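Cirkolo Open Day, Demport: Visit Notes

I went to the Cirkolo open day because two people in our office had already been and came back wanting to change everybody's desk. One of them had started using the word "landing" to mean a place where you put your cup. I was asked to write up a visit before we spent any money, so I paid the 29 dollars for the tour and took the morning off.

Cirkolo is on the second floor of the Campos building in Demport. You sign in at the front counter, you get a sticker, and you wait next to a wall of photographs of very neat desks. Coffee is included. The cups are small.

The talk came first. Begoña Mateos, who runs the desk program, spoke for 50 minutes with slides. Her case goes like this. Most people sit down at a desk that has been put together by accident. They reach over things to get to other things. The drink is the worst of it, since it gets picked up all day long and put down wherever there is a gap, often on paper or beside the keyboard. Cirkolo's plan, which they call Mondeck, divides the desk into four areas: work in the middle, paper on the left, drinks on the right, and what they call "quiet" items (chargers, stands, anything you don't touch during the day) at the back. You get a printed chart, a visit from one of their people, and a second visit later on. The price is 125 dollars a desk.

I have no quarrel with the idea that a cup should have a place. My mother had that idea and charged less. What I wanted to know was whether people keep it up, and on this the slides were thin. There was a chart showing that people who had finished the program felt better about their desks. They were asked on the day of the second visit, while the person from Cirkolo was standing there. I asked if anyone had gone back after a year. Ms. Mateos said they would like to do that.

Somebody in the second row asked about shared desks. The answer was that Mondeck works "even better" on shared desks, with no reason given. Somebody else asked if left-handed people get a different chart. They do, and it's the same chart turned around. That was a fair answer and a fair question.

After the talk we were taken through the working office. I had expected a showroom and I will give them credit here, because these were desks people were plainly using. The tour moves fast, though. We were walked briskly past the messier end and slowed down at the tidier one. I hung back where I could.

The desk I spent the most time at belongs to Inmaculada Pastor, who does the firm's scheduling and has been on Mondeck since it began. She was a better advertisement than the slides, mainly because she didn't oversell it. She told me the drinks area works for her and the paper area doesn't. Paper comes in faster than she can deal with it, and a chart has no effect on that. She keeps her reference books on the shelf overhead and says she opens two of them. I asked about the cables. She said the cables were there when she arrived.

I looked at her desk for a good while and I would call it an ordinary desk. It is a decent one, with a good mat and plenty of room in the middle. If you told me it had been through a 125 dollar program I would believe you, and if you told me it hadn't I would believe that too.
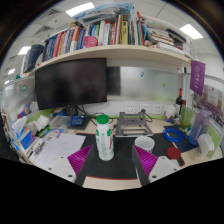
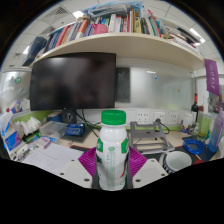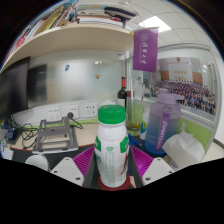 Page last changed: December 23, 2023

Ms. Pastor's desk and shelf, Cirkolo, second floor. The white bottle with the green cap is in all three.

Take the bottle, as drinks were the big subject of the talk. In the first picture it stands on the black mat with the red-orange stitching, and the dark red disc is over by the mat's right edge. In the third it is on a round base of the same sort of color. I would guess that is how it goes on most desks, chart or no chart: sometimes the thing is in its place and sometimes it's near it. The mug in the first picture is at least to the right of the bottle, so score one for the drinks area if you like.

The laptop stand is at the back, where the chart says it should be, under the outlets and with a black cord curling down behind it. I'd have put it there myself. The blue cable is coiled, and I approve of that. The black ones by the monitor are in a tangle, and a person who sells desk order for a living might be expected to own a few cable ties. The handwritten sheets are on the left with the pens and small tools, as the plan calls for, but a tissue box and some crumpled white stuff have found their way to the same side.

The shelf was my favorite part. Mondeck stops at the desktop, so the shelf is left to itself: books leaning, books upright, a fat yellow one, something pink in front, and a pile of papers and flat books at the right-hand end. I asked Ms. Mateos if there was a plan for shelves. There is one coming.

We finished with questions in the front room and a sheet to fill in. The sheet had a box to tick for "I would like a visit" and no box for the other answer. I left it blank and was asked about it at the door, politely.

My advice to our office is to wait. A decent mat and something to set a drink on would come to 30 dollars a desk from the supply catalog, and we could try that for a few months with whoever wants it. If people are still using them by next December I will happily go back and hear the talk again. I'd want to see the year-later numbers first, and I'd want to see the messy end of the office.

Parking at the Campos building is behind, through the second gate. The first gate is for deliveries and they will make you back out.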